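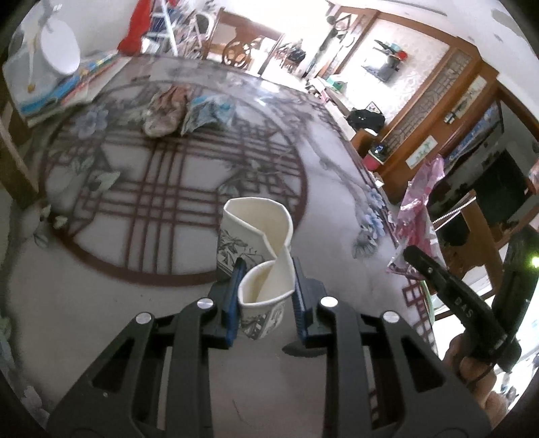

A paper cup squeezed at the wall. The rolled rim creases and the mouth closes to a figure eight.

Mixing and Measuring Small Batches in the Home Workshop
Durnolia Workshop Notes, sheet 43

Most failures with two-part products at home come from the ratio or the mixing. The notes below cover epoxy, polyester filler, wood hardener and small amounts of tinted paint, in quantities up to a few hundred millilitres. Larger pours need different methods and are dealt with on the casting sheet.

Containers

Uncoated paper cups are suitable for water-based products and for stirring dry powders. Do not use waxed cups for epoxy or polyester. The wax lifts under the stirring stick and ends up in the batch, where it causes fisheyes in a clear finish and poor adhesion in a filler. To test a cup, scratch the inside wall with a fingernail. A curl of soft material under the nail means wax.

Polypropylene tubs (recycling code 5) are the better choice for epoxy. Cured resin releases when the wall is flexed, so the tub can be used again. Avoid polystyrene (code 6) with anything containing styrene, acetone or lacquer thinner. It softens within minutes.

Carry a filled paper cup from underneath, or with the fingers just below the rim, where the roll stiffens the wall. Gripped hard at mid-height, a thin cup buckles and the level rises. Fill to half at most.

Measuring by weight

Weigh in preference to measuring by volume. Marks moulded into cheap tubs are often out by enough to matter in a small batch. A kitchen scale reading to 1 g is adequate for batches over 100 g. Below that, use a pocket scale reading to 0.1 g.

Check whether the ratio on the label is by weight or by volume. Resin and hardener seldom have the same density, and a product mixed 2:1 by volume may need 100:43 by weight. The technical data sheet will give both figures. If it gives only one, use that one.

Procedure:
Set the scale on a level surface away from draughts.
Place the empty container and tare.
Pour the resin, the larger part, first. Write down the reading.
Calculate the hardener from the actual resin weight, not the intended one.
Tare again and add the hardener slowly from a small-necked bottle or a syringe.
If the hardener goes over, add resin to suit. Do not spoon hardener back out.

Some scales switch off after a minute or two of inactivity and lose the tare. Writing down each weight as you go allows the batch to be recovered.

Stirring

Use a flat stick with a square end. Round dowels leave unmixed material in the angle between wall and base. Stir for two minutes, scraping the wall and base every few turns, then transfer the batch to a second clean container and stir for one minute more. The film left on the wall of the first container is where most unmixed resin sits. Leave it there and do not scrape it onto the work.

Stir at a speed that does not draw air under the surface. If bubbles appear, let the batch stand for a minute in a shallow tray, where the larger surface lets them escape and the mix stays cooler.

Heat and pot life

Pot life on the label is normally given for a stated mass at 25 degrees. A deep cup shortens it and a wide tray extends it. In a tin shed in January the working time may be less than half the printed figure. Start early in the morning and store both parts indoors overnight. In a cold garage, stand the sealed bottles in warm tap water before weighing, and dry them well before opening.

If a container becomes too warm to hold, put it outside on bare concrete, away from anything flammable, and leave it until it is cold. Do not put it in the bin.

Tinting paint and filler

Mix a test amount first and record it by weight. Colour must be judged dry, in daylight, on the material it is going on. Acrylics usually dry darker. Add pigment paste from the tip of a stick and keep total pigment under the limit on the label, commonly 5 per cent. Dry oxide powders should be wetted out in a spoonful of the base before going into the main batch, otherwise they streak.

Label the leftover with the date, the base and the weights used. Masking tape on the lid will fall off in a humid shed, so write on the body of the tin with a paint marker.

Cleaning up

Wipe tools with paper towel before any solvent is used. Methylated spirits will remove uncured epoxy from steel and glass. It should not be used on skin; use soap, warm water and a waterless hand cleaner. Wear nitrile gloves and change them as soon as they become sticky.

Leave leftover mixed product to cure fully, then put it in the general rubbish. Unmixed resin, hardener and solvents go to the council chemical collection. Rinse water from acrylic tools must not go down the stormwater drain. Tip it onto newspaper and let it dry.

Related sheets: Casting in Silicone Moulds; Storing Part-used Tins; Choosing a Workshop Scale.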